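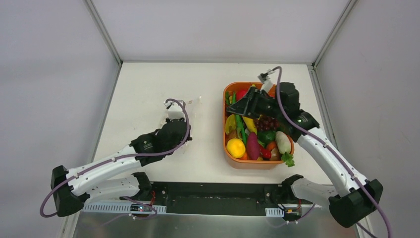 Liviu Neagu replied that he had the same thing on two of his radiators and that bleeding them only held for a day or so. He asked whether the pressure gauge was dropping as well, and whether the noise came from the boiler or from the pipes upstairs.

Reply from ticket owner
The gauge does drop. I top it up to 1.2 bar in the morning and it is down to 0.8 by the evening of the next day. The noise is upstairs, a sort of gurgle in the back bedroom radiator, then a knock when the pump stops. The boiler itself is quiet.

Setup, as asked for on the form:
Boiler: Liveo combi, wall hung, in the kitchen cupboard
Thermostat: Enache, wired, in the hall
Radiators: seven, all with thermostatic valves except the one in the hall
Pipework: copper downstairs, plastic upstairs
Last service: August
Error shown: low pressure code, clears when topped up

What I have tried so far:
Bled every radiator, starting downstairs. Air from the back bedroom and the bathroom, water straight away from the rest.
Closed the filling loop and took the hose off, to be sure it wasn't passing.
Put kitchen paper under every valve I can reach and left it overnight. All of it was dry in the morning.
Turned the thermostat down to 15 for a night. It still lost pressure, but less.

Reply from Liviu Neagu
Mine was the relief valve. Go outside and find the copper pipe that comes through the wall behind the boiler. Tie a freezer bag over the end with an elastic band and leave it there for a day with the heating on as normal. If there's water in the bag you have your answer and you can leave the floorboards alone. Don't seal it up tight, that pipe has to be able to let go if it needs to.

Reply from ticket owner
Bag is on. I had to move the bin store to get at the pipe. Will report back.

Reply from ticket owner
No water in the bag after a full day and a night. Pressure went from 1.2 to 0.9 in that time.

Support, Clomholm Heating
Thank you for the detail. Your case number is 1246, please put it on anything you send us.

A dry discharge pipe makes the relief valve unlikely. The next two things to look at are the expansion vessel and a leak on the heating side. The vessel is the easier one to rule out. Please note the gauge reading when the system is cold, then again after the heating has been on for an hour, and send us both figures. Please don't take the front cover off the boiler. That part is for a registered engineer.

Reply from ticket owner
Cold: 1.2
After an hour: 1.5
Back to cold: 1.1

Support, Clomholm Heating
Those readings are normal. If the vessel had lost its charge we would expect the hot reading to go a good deal higher, often up to the point where the relief valve opens. We would now treat this as a leak in the pipework or at a radiator.

Please do the following:
1. Turn the heating off and let everything cool down.
2. Top up to 1.5 bar and disconnect the filling loop.
3. Close both isolating valves under the boiler (flow and return, the two outer ones). A quarter turn, so that the slot lies across the pipe.
4. Leave it for eight hours and keep the heating off throughout.
5. Read the gauge, then open the valves slowly and read it again.

If the gauge holds while the valves are shut and falls when you open them, the loss is out in the house.

Reply from ticket owner
Did this overnight. 1.5 at the start, 1.5 in the morning with the valves shut. Opened them and it went to 1.1 within a few seconds. So it's the house.

One of the isolating valves was very stiff. I used a wide screwdriver and went gently. It now has a slight weep at the spindle, which stopped when I nipped up the gland nut.

Reply from Liviu Neagu
Check the back bedroom before you do anything else. Plastic upstairs means push-fit joints, and if that radiator is the one gurgling I would start with the tails under the boards there. Look at the ceiling below it too, with a torch held flat against the plaster.

Reply from ticket owner
Found it. There was a faint brown ring on the dining room ceiling next to the light, which I had put down to the old bath overflow. I lifted one board in the back bedroom, beside the radiator. The elbow on the return pipe was damp and there was a green crust where the plastic meets the copper tail. The pipe had not been pushed fully home. No insert in the end of it either.

Drained down from the hall radiator. Cut the pipe back square, put in an insert and fitted a new elbow. Refilled with a 1000 ml bottle of Clondum inhibitor through the bathroom radiator. Bled everything twice.

Update, 2020-02-16
Pressure set to 1.3 cold. Still 1.3 this morning. No gurgle. There is still a small knock when the pump stops, but I think that's a pipe touching a joist, and I will put some felt round it before the board goes back down.

Support, Clomholm Heating
Thank you for letting us know. Please mention the stiff isolating valve at your next service so that the engineer can look at it. We will keep the case open for 26 days in case the pressure falls again.

Status: resolved, awaiting closure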